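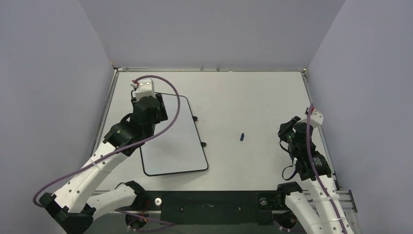
Stikel label printer drops off the network after standby – ticket opened by Amarachi Ibrahim, Kirnthorpe site, 2/17/24. The printer works normally after a restart, prints whatever is sent to it, then goes to sleep and can't be found again until someone switches it off and on. Jobs sent while it is asleep stay in the queue as "waiting". The two labels I need most are the asset tag and the plain room label. The asset tags have to be the small glossy size, so I can't just send them to the office laser. No error light on the printer at any point. It is on the wired network, not wifi.

Status: open
Priority: normal
Site: Kirnthorpe

Reply from support desk
Thanks for the detail. Please could you let us know:
– whether the printer answers a ping while it is asleep
– whether it happens from every computer or only yours
– whether anything changed before it started
Please also print the settings page (hold the feed button until the light flashes, then let go) and attach it.

Reply from Amarachi Ibrahim
No ping reply when asleep. Pings fine when awake. Same from my laptop and from the front desk PC, so I don't think it is my driver. The only change I know of is that the network cupboard was tidied in September and some cables were moved. I can't say for certain the fault started then, as hardly any labels were printed that month.
Settings page attached. Sleep timer is set to 10 minutes. Address is set to automatic.

Reply from support desk
The settings page looks normal apart from the firmware, which is two versions behind. Before updating, please try the following in this order and tell us the result after each one.
Step 1. Swap the network cable for one you know is good.
Step 2. Move the cable to a different wall socket.
Step 3. Set the sleep timer to Off and leave the printer alone for 25 minutes, then print a test label.

Reply from Amarachi Ibrahim
Step 1, new cable, no change. Gone after 10 minutes as before.
Step 2, moved to the socket by the window. No change. I have moved it back because the lead was across the walkway.
Step 3, sleep timer off, left for 25 minutes, test label printed straight away. Left it over lunch as well and it was still there when I got back.
So it is the sleep setting. I would still like sleep to work if possible – the fan runs all the time with it off and the front desk have already mentioned it.

Internal note, passed to network team
Please check the switch port for the Kirnthorpe label printer. User reports it vanishes on sleep and doesn't come back when a job arrives. Possibly energy saving on the port.

Reply from network team (Ogbonna)
Looked at the port. Energy saving is on for that switch. It was off on the old one, which came out when the cupboard was done. When the printer sleeps it drops to a slower link speed and the port isn't picking it up again. I have turned energy saving off for port 3 only. Nothing else on the switch has been touched. I have also reserved an address for the printer so it will keep the same one from now on.

Reply from support desk
Amarachi, please set the sleep timer back to 10 minutes, restart the printer once so it takes the reserved address, and try a label after it has gone to sleep. You may need to delete the old printer on your laptop and add it again.

Reply from Amarachi Ibrahim
Done. It sleeps and wakes now. First label after sleep takes a few seconds longer to start but it does print. I had to remove and re-add it on the front desk PC too, and the label size went back to the default when I did that, so the first strip came out with the text over the edge. Changed the size in Makance under page setup and it is fine now.

Reply from support desk
Good to hear. The firmware is still out of date but we would leave it for now while the printer is stable. Label size note added to the setup sheet for Kirnthorpe. We will keep this open for 2 more days in case it comes back.

Status: waiting for user

Reply from Amarachi Ibrahim
No drop-outs. Please close.

Status: closed
Cause: energy saving on switch port
Fix: turned off on port 3, address reserved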